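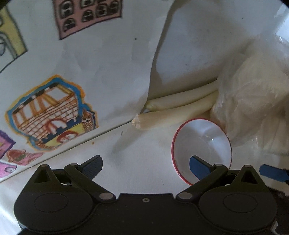 Equipment > Grippers > Hand-held

Stendow Two-Finger Hand Gripper
By Peninah Mrema, December

The Stendow is the hand-held gripper we get asked about most, and after a season of lending ours out we can see why! You hold it, you squeeze, two padded fingers close on the thing you want, and everybody in the room understands it at once. It makes a lovely first purchase for a group that wants to try out gripping jobs before paying for an arm.

Price is 900 for the gripper with one pair of blue finger pads fitted. A spare pair is 47, and I'd put two spares in the first order (Kibet Urio went through his first set quicker than he'd planned, mostly on crumbly things that leave dust in the grip). A pivot pin kit is 73. If you want the full bench set, with the Wanyama mount and the carry case, it comes to 2821 and ships as one box.

What to budget for besides the gripper:

Things to pick up. Cheap and mixed is best. Small bowls, plastic bags, sticks of different lengths, paper with a fold in it. Clear plastic is a brilliant test, soft and shiny and never the same shape twice, so do keep a few bags by.

A table. Any plain top will do, white if you have the choice. Leave the drawings and odds and ends on it if that's how the table normally lives; a real table is far more useful for planning than a bare one.

Time. Allow a Friday afternoon for people to get used to the squeeze. Thin rims take longer than you'd think, and a bowl that sits low needs a flatter approach than most beginners try.

The pads wipe clean with a damp cloth. Check the pivot pins before each session and order replacements early, as the kit goes out of stock more often than we'd like.

Tagged: grippers, starter kit, planning a purchase

Related items
Wanyama bench mount
Sarnidis soft pad set
Flurimeo carry case
Pivot pin kit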